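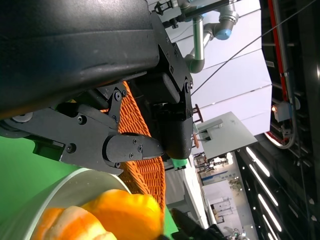
Filed under: Site Visits / Water & Utilities

The Clallden treatment works draws from the Erner reservoir and supplies the lower town and most of the villages along the valley road. It opens to the public once a year, in November, when demand is low and one of the filter beds can be taken out of service for inspection. Tours leave from the gatehouse. Ours was led by Amrit Turcotte, the shift supervisor, and included the intake building, the clarifiers, the filter hall and the laboratory. The sludge plant was closed for pipe work.

Intake

Raw water arrives by gravity through a cast iron main, 335 millimeters in internal diameter after relining. The original main was larger. The lining reduced the bore but also reduced friction, and Turcotte said the net loss of flow was too small to measure at the works meter. Coarse screens are raked by hand in summer and more often in leaf fall. Behind them is a drum strainer with a backwash spray that runs on head loss, with a timer as backup.

The reservoir has three draw-off levels. The middle one is used for most of the year. The top level is avoided in late summer on account of algae, and the bottom level carries manganese when the reservoir stratifies. Switching levels is still done at the valve tower with a handwheel, and a full change takes one operator most of a morning.

Clarification

Aluminum sulfate is dosed ahead of a static mixer. The dose is set from jar tests and trimmed on color and turbidity. There are two clarifiers, both of the upward-flow type with a sludge blanket. The covers had been opened on the nearer one, and the blanket could be made out as a soft brown layer well below the launders. Cold water is the main difficulty at this stage. Floc forms slowly near freezing and the blanket tends to lift if flow is raised quickly, so the winter rule is to change flow in small steps and wait.

Fergal Moynihan, a retired process engineer in our group, asked whether polymer had been tried. It had, for two winters. It held the blanket down but shortened filter runs, and the works went back to alum alone with slower ramping.

Filters

The filter hall was the best part of the visit for anyone interested in older equipment. The beds are rapid gravity type, anthracite over sand, with nozzle floors. Bed 3 had been drained. The media surface was level apart from a shallow dip along the east wall, which Turcotte attributed to a few blocked nozzles. The floor will be lifted in spring.

Washing is air scour first, then water. The wash tank holds 4000 gallons less than the current sequence would like, so two beds can't be washed back to back. The control desks date from the first build and the pneumatic gauges on them are still read at each shift change, although the values are also logged electronically.

Laboratory

Mwanaisha Kioko runs the laboratory. She showed the turbidity bench, the chlorine titration and the jar test rig, and passed round three beakers of the same raw water at different alum doses. The overdosed beaker looked nearly as clear as the correct one but left more residual aluminum, and she spent some time on why appearance is a poor guide. Samples for bacteria go to an outside laboratory by van before 2 in the afternoon.

Practical notes

Hard hats are issued at the gatehouse. Flat shoes with closed toes are required, and the stairs to the filter gallery are steep open grating. Parking is on the verge by the old pump house. Places are booked through the works office, and the list for next November opens in September.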